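Diary > Home and table > Autumn bits

10/08/2025, by the Fostidley diarist

Last updated: October

Woke up far too early and decided this was the day for the autumn things, never mind that it's still warm enough for bare feet. I do this every year. Mum used to tell me off for it, and now I've got my own table nobody can stop me!

The box came down from the top cupboard (it weighs a ton, I'm sure it breeds up there) and I had a good rummage before my tea had even cooled. Half of it I'd forgotten. I'm still cross that I didn't buy more when the little shop in Trudivton was clearing its shelves — 6 pounds for a whole bagful, and I walked out with one.

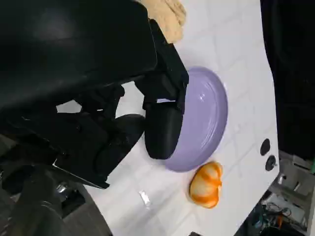 Lavender dish and the stripy pumpkin, first go.

I do love that purple with the orange. I'd always have gone for plain white crockery before, but on a white table it just disappears, and the lavender looks so cheerful. The pumpkin is only a toy one, all lumpy, orange and cream, and I'm daft about it. The beige cloth needs an iron, or possibly I'll leave it crumpled and call it rustic.

Next job is candles. I want 18 of the stubby ones, which is greedy, and I'll have to hide the receipt from myself. Then soup, a bath, and the last two chapters of my book — if I can stay awake.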